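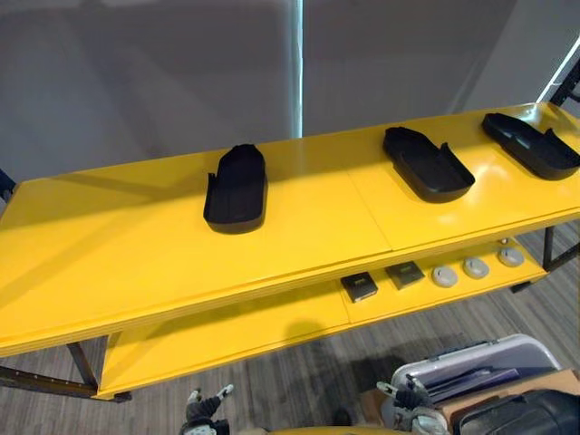 Who was the man under the Mathur mask?

It was Xiaoqing Jin, a woman of Stillutlow, and for 20 years the public did not learn it.

She wrestled on Saturdays of the old Travgate circuit, in halls which smelled of soup. The promoter wanted a giant. Xiaoqing was not a giant, so she put cork in her boots and kept her mouth closed.

"You walk like my uncle," said Fullura, her opponent in the last match of December.

"Be quiet and throw me," she answered.

There were 206 tickets sold that night, and more than 3 of them to her own family, who believed she was working at the bakery. Fullura lifted her. In the air the lace of the mask became loose -- she felt it go, like a shoe in mud. She fell on her back and heard her mother's voice from the second row.

"Xiaoqing! Your shoulder must be down before he counts!"

The referee stopped with his hand lifted. Fullura looked at her, then at the mother, and he began to laugh so much that she could roll him over and pin him.

"Again on Tuesday?" he asked from the floor.

"Ask my mother," she said.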